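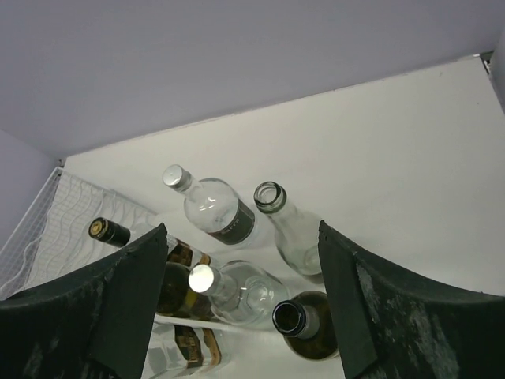

Sakholm Funeral Directors Opens Digitized Death Notice Archive

Families, genealogists and local historians can now search death notices and burial registers held by Sakholm Funeral Directors through an online index that opened to the public in August. The earliest register in the collection dates from 1893.

The index runs on Plindex, a records platform developed by Trikden. It covers 92 bound registers transferred from the firm's office in Gough. Each entry gives the name of the deceased, age at death, date of service, place of burial or cremation and, where one was printed, the full text of the newspaper notice.

Registers were scanned page by page and transcribed by two readers working separately. Where the readings differed, a third reader compared both against the scan. A total of 864 entries remain marked as uncertain, most of them because of water damage or faded ink. These entries appear in search results with the disputed letters in brackets and a link to the page scan.

"Surnames were the main difficulty," said Linnea Engebretsen, records manager at Sakholm. "The same family may be spelled three ways in one register, and the notice in the paper may use a fourth. We kept every spelling as written and linked the variants, so a search on one will return the others."

Survivors named in a notice are indexed separately from the deceased. A search for a married daughter or a grandchild will return the notice in which that person is listed. Notices less than 25 years old can be searched only by the name of the deceased, and survivors' names in those notices are not indexed.

Cause of death, billing details and private correspondence were left out of the transcription and are not shown in the scans. Requests to correct an entry or withdraw a recent notice may be made by next of kin in writing.

"A correction does not overwrite the original reading," said Lâm Lương, who led the work at Trikden. "It is stored beside it with the month it was received and the source given."

Searching and viewing are free and do not require an account. Printed copies of a register page may be ordered from the Gough office. Orders are limited to 200 pages per request.

Registers from two branch offices that have since closed are being scanned and will be added when transcription is complete.

Press inquiries: Linnea Engebretsen, Records Office, Sakholm Funeral Directors, Gough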